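I own 3 quilts that I didn't pay for and one that I did, and you can guess which one lives in the cupboard. It was the expensive one, bought in a shop at the coast when I was feeling flush, and it has never once felt like mine. The others came down the family, or sideways through it, and they get slept under, sat on, spilled on and dragged out to the verandah whenever the evenings turn cool.

So when a friend rang to say the Girncombe hall was having its September quilt show, I said yes before she'd told me how far away it was. (Two and a half hours, the last bit on dirt.) I took a thermos, a bag of mandarins and the vague idea that I'd stay until lunch. I was still there when they started stacking the chairs.

## The hall

Girncombe is a pub, a silo, a school with a very good mural and the hall, and on show weekend every ute in the district seems to be parked along the one street. There were 135 quilts hung that year. I know because the number was painted on a board out the front in lovely curly writing, and because the woman on the door told me twice.

You go in past the scones, which is clever of them, and then you're in among it all. Log cabins, flying geese, a whole wall of hexagons that made me want to lie down. I'd expected it to be hushed, like a gallery, but it was closer to a sheepdog trial. Everybody had an opinion and was keen to share it. I was told in the space of ten minutes that machine quilting was perfectly respectable and that it was the end of civilisation, and both parties offered me a slice.

My favourite wasn't a prize winner. It was a single bed quilt made entirely from work shirts, all those faded blues and khakis, with a pocket left on here and there. One of the pockets still had its button. I stood in front of it for so long that my tea went cold.

## Bringing it home

I blame that quilt for what came next. I'd sewn cushions before, and hemmed the odd pair of school pants, but I'd never had a go at anything with a back and a front and a middle. On the drive home I decided I'd make one by winter. My friend laughed so hard she had to pull over!

I signed up for a beginners' course through Tutora, all online, lots of short videos you can pause with your elbow. The first lesson was on choosing fabric and the second was on why you'd chosen the wrong fabric. I bought a second-hand Bokano sewing machine from a bloke two suburbs over, heavy as an anvil, and set it up on the kitchen table, where it stayed for the better part of a year. We ate on our laps. No one complained much.

I also started looking at the quilts I already had, properly, the way you look at a house once you've tried to paint one. How the corners meet. What a pattern does when it's spread right across a bed and you're standing in the doorway with the light coming in.
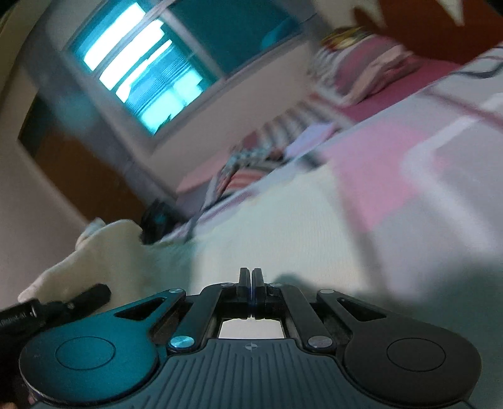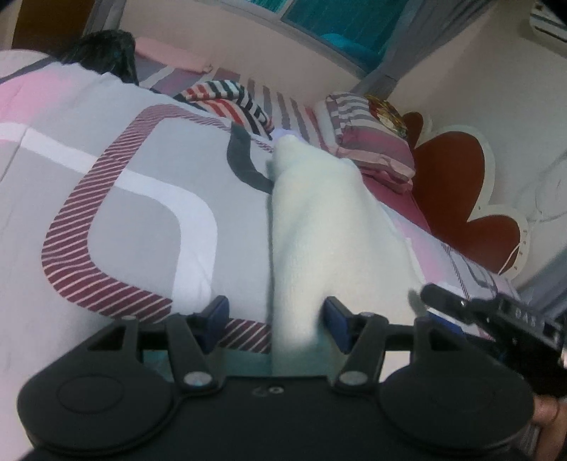
## The sums

Quilters will talk to you about anything except money, so I'll do it for them. By the time I'd finished my first queen-size top I had 2319 pieces in it, which is a ridiculous number for a beginner and entirely my own fault for falling in love with a tiny-squares pattern. The fabric came to 197 dollars, not counting the bits I cut wrong. The wadding was extra. So was the backing, and so was the second lot of backing, after I'd measured the first lot in a hurry with the radio going.

I'd do it again, mind you. I have done it again, twice, with bigger squares.

The best money I spent was at Kemppainen, a haberdashery up a flight of stairs in town that smells of starch and old timber. They'll sell you a fat quarter or a single needle with the same amount of ceremony. I went in for thread and came out with thread, a thimble I can't do without and a firm talking-to about pressing my seams to the dark side.

## Sleeping under it

My first finished quilt is on my own bed now. It's a bit wavy along one edge and there's a square near the foot that's upside down, and the dog has claimed the middle. I've washed it more often than the books say you should, and it's gone soft and crinkly and looks older than it is.

The show's on again this September. I've put my name down for a spot on the wall, up the back near the urn, and I still haven't sewn the binding on.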